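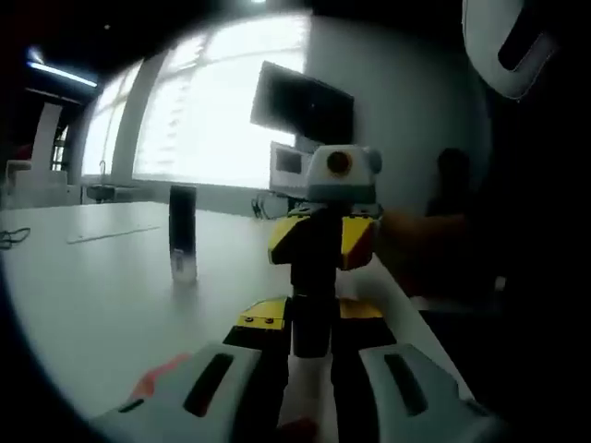

Shared tables and the people who keep them

Nuala Ó Súilleabháin has managed the second-floor workrooms at Rilis for six years, and for most of that period the subject she has been asked about more than any other is tables. The building gives its project teams a common room with long white worktables in place of assigned desks, and anything a team needs in the course of a day ends up on them. The staff bulletin met with her on April 14, 2022, to discuss how the arrangement has held up and what will change under the new room guidelines.

The worktables were purchased from Tivetti when the floor was refitted. Ms. Ó Súilleabháin said the choice of a white, glossy top was debated at length.

"There were objections that it would show every mark," she said. "It does show every mark. I consider that an advantage. On the old dark tops, a coffee ring could stay for a month before anyone wiped it up."

The surface has also had an effect on the lighting. The overhead lamps reflect strongly in the tabletops, and several employees who work with monitors asked for their screens to be turned away from the ceiling fixtures. Ms. Ó Súilleabháin approved the requests and now asks that any screen placed on a shared table be left at the angle its last user chose, unless the next user has a reason to move it.

The greatest difficulty, in her view, is cable. Each team brings its own, and few teams take all of it away again.

"A cable without a label belongs to the room after two weeks," she said. "We wrote that down in November, and there was some protest. But we had a drawer holding 300 of them, and people were still ordering new ones."

In-ho Min, a technician who has worked at the long tables since the refit, supported the rule but asked that it be applied with some patience. A cable lying on a table at midday, he noted, is very often in use.

"I would prefer that people ask first," Mr. Min said. "If I come back from lunch and my cables have been coiled and put away, I lose half an hour putting everything back. Clear the table at the end of the day. During the day, leave it alone."

Ms. Ó Súilleabháin said that the new guidelines adopt his suggestion. Tables are to be cleared at 6 p.m., and items may stay overnight only with a name and a date attached. Packaging is treated separately. Plastic bags and wrapping should go into the bin when the item is unpacked, at whatever hour that may be.

On the matter of drinks, the position has softened. An earlier version of the rules prohibited all cups in the workrooms. It was widely ignored, and Ms. Ó Súilleabháin described it as a rule that she herself had broken in its first week. Drinks are now permitted at the ends of the long tables, away from equipment, and a cup with a lid or a straw is preferred to an open mug.

"I did not want to spend my afternoons policing coffee," she said.

The plants were the idea of Yae Takeda, who joined the facilities office from Murakami and found the common room, in her words, "very white and very loud." She proposed broad-leaved plants in square pots, to be set directly on the tables where they would break up the long sight lines between seated colleagues. The floor's budget for the purpose was 446 dollars, and Ms. Takeda spent nearly all of it.

"When two people face each other across an open room all day, they look up each time the other one moves," Ms. Takeda said. "A plant between them is enough. It does not need to be tall."

She waters them herself on Monday mornings and has asked others not to help – two of the first plants were lost to overwatering.

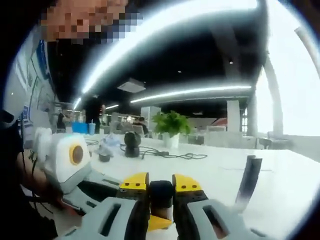
Plans for the coming year

The facilities office has set aside 1,000 dollars for under-table cable trays, with the first to be fitted this summer. Mr. Min will test one at his own place before the remainder are ordered. Requests for additional power outlets should be sent to Ms. Ó Súilleabháin in writing, with the table number and the preferred side.

She was asked whether the floor might return to assigned desks, as some employees have proposed. She replied that the question had been raised at every annual review and that she expected to hear it again at the next one.

"People like to know where their things are, and I understand that completely," she said. "We have lockers by the stairs, and a good many of them are empty."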